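Valtteri Toivonen
26 July 2025

A few posts on how we gather demonstrations for the sorting task, for those who asked after the Ellard meetup. Nothing fancy in it. Mostly bookkeeping.

The task: two arms, a row of bins, a few jars. The policy gets camera images and joint positions and has to learn to move jars from one bin to another. Every example it learns from is a person driving the arms by hand.

We have 3291 episodes on disk. 1761 of them went into the last training run. The rest were left out, and most of this thread is about why.

First reason: pauses. A new operator stops to think with the gripper open over a jar. The model can't tell thinking from waiting, so it learns to hover there. We used to trim the pauses afterward. Now we ask people to plan the whole move before they press record, and to throw the take away if they get stuck.

Second reason: everyone has a favorite arm. Palamarchuk goes through the episodes every evening and noticed that the right arm was doing nearly all the picks. The prompt sheet now names the arm for each take. Left arm only, right arm only, or a handover.

The bins stay in the same order for a block of takes, then we change the order and start a new block. Jar positions change with every take. This block is yellow, red, cream, with the jars starting in red.

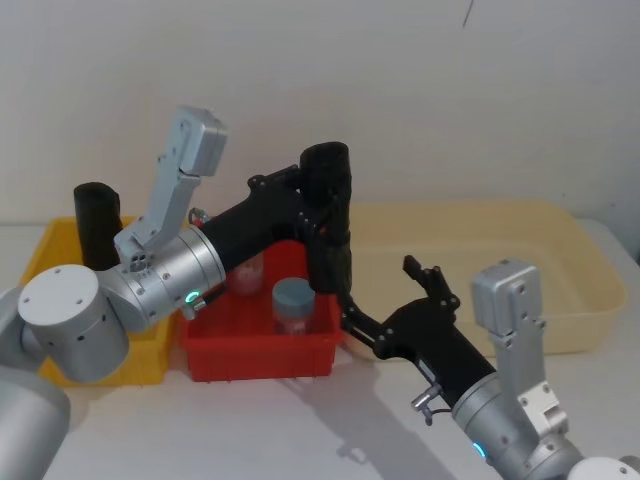

Nornthorpe: Do you really need to move the jars every single take? We changed ours every tenth one and the policy came out fine. Seems like a lot of operator time.

Fair question. We tried it. With the jars left in place, the arms learned a path and followed it whether the jar was there or not. Our bins are wide enough that a jar can be a good way off from where it was last time. In a tight fixture I'd probably do what you did.

It does cost time. Resetting by hand is the slowest part of the day. We tried having the arms put the jars back and recording that as a second task, which gave us usable data going both ways. The trouble is that the arms put things back neatly, and neat is the one thing I don't want. So a person does it, from a printed list of positions.

Third reason for leaving episodes out: bad labels. Each take gets one line of text, written by the operator right after it ends. "Move the jar with the blue lid to the cream bin." "Pick up the pink one with the left arm." For a while we let people type whatever they liked, and got a lot of "same again." You can't train on "same again." Those are parked until somebody has time to watch them and write a proper line.

I don't want the labels to be identical either. If one person says jar and another says container, that's good. What matters is that the sentence is true of that take.

Handovers are the hardest to collect. Both grippers end up close together over the middle bin, and it takes practice to bring one in without bumping the other. Of the 39 we recorded in the first batch, I kept 7. Most of the others had a bump in them, and a few were so slow that the operator had clearly lost track of which hand was which.

What helped was driving slower near the middle and at normal speed everywhere else. We also stopped asking for handovers at the end of a session, when people are tired.

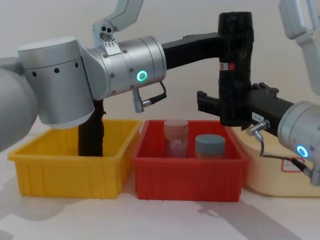
Both arms in close over the red bin, two jars in it.

Someone asked about failed takes. We keep them, in their own folder, with a note on what went wrong: dropped, missed, wrong bin. They don't go into training now. I'd like to use the ones where the operator misses and then recovers, because a model that has only seen clean picks has no idea what to do after a bad one.

We started recording recoveries on purpose in December. Start with the gripper in a poor spot, then fix it. It feels silly to do, and the operators don't love it. I still think those are the most useful takes we have per minute of work.

Storage and file format: we use Nelterum for both — mainly because it was already set up here. I have no strong opinion on it. It keeps the camera streams lined up in time and that's all I ask.

Next block has the bins in reverse order and a new prompt sheet. I'll post the sheet once Palamarchuk has fixed my typos.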